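Drawer task stops: questions we get most

This page is for people who run the Betidier kitchen tasks in simulation and see the arm stop, or worse, not stop. It covers the fault we found in April.

What is the fault?

In the drawer task, the arm comes to the drawer front with its fingers open and should close them on the handle. In some runs the close command was sent but lost, and the arm began to pull anyway. 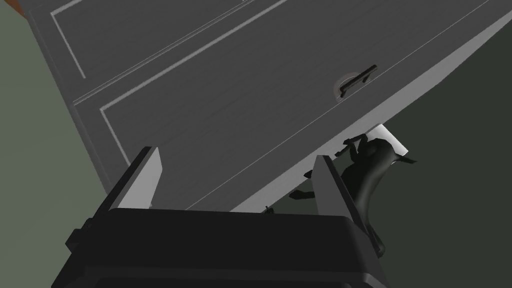

Subira Shemweta
Simulation support, Bolmont project

How often does it happen?

We repeated the task 735 times and the close command was lost in 30 of them. All 30 were with the old Catine controller.

Is it dangerous?

In simulation, no. On a real arm it can be, so please do not move this controller to hardware before you update it. An arm that pulls without a grip can swing back fast — keep people outside the marked zone.

Can I see it from the wrist camera?

Only partly. Open fingers with nothing between them are normal during approach, so one view is not enough. Compare it with the gripper state in the log at the same moment. If the log says "closed" and the view shows the fingers wide apart, you have the fault. 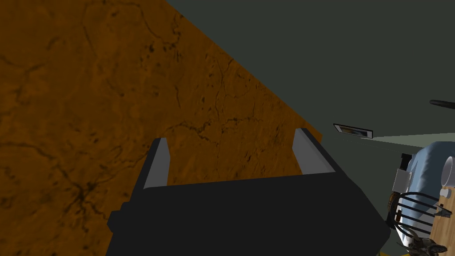 What should I do when it happens?

Stop the run, save the log, and reset the arm to its home position. Do not send the close command a second time by hand. Then install controller version 2 and repeat the task from the start.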